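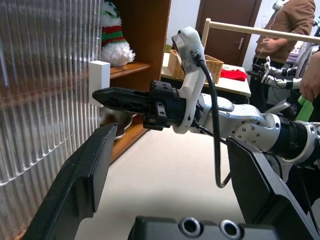 Nido cabinet notes (README)
Last updated 2019-03-30

Hi! This folder is where I keep everything I know about the little wooden cabinet in the Nido room: what lives in it, how I like it put back, and which words I use when I log things. I started it in June as a scrap of paper and it kept growing, so now it's a real file.

What's in the folder
notes.txt has my running notes, about 80 entries so far. Most are short ("bowl moved down again").
labels.csv is the word list, 30 rows, one name per thing.
old/ is stuff from the Mofokeng shelf. I don't use it anymore but I can't bring myself to delete it.

The shelves
Heavy and shiny goes low, soft and light goes up top. So metal bowls and pots belong on the lower shelf, and the knitted Christmas piece with the white pom-pom gets the upper one (yes, all year, I like it!). I log that one as "knit_stripe" because I kept going back and forth between hat and gnome and it was making a mess of the list.

The wicker basket and the red cloth are table things. Please don't log them as cabinet things even if you're putting stuff away at the same time.

The door
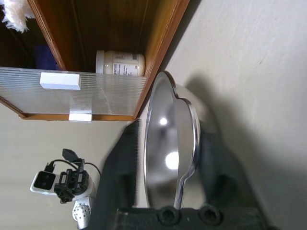 I call the ribbed see-through panel "door" everywhere, and the white blocks on it are "tab_large" and "tab_small". Older entries say "handle" for both, sorry, I'm fixing those as I run into them. Slide the door gently and go easy on the tape by the small tab.

Jars get logged as "jar" plus "standing" or "lying". White lid, white label, doesn't matter, still just "jar". I don't copy the small print off labels. For pots, write down whether it's inside the cabinet or out, and skip the finish, they're all shiny to me.

Still to do
Merge the 2 spellings of "pompom"
Pick one word for bowl vs. pot when there's a handle (leaning toward pot)
Move the Clalex list in here, or at least link to it
Check whether the Nostar names still match mine

If you change a name in labels.csv, change it in notes.txt too, please!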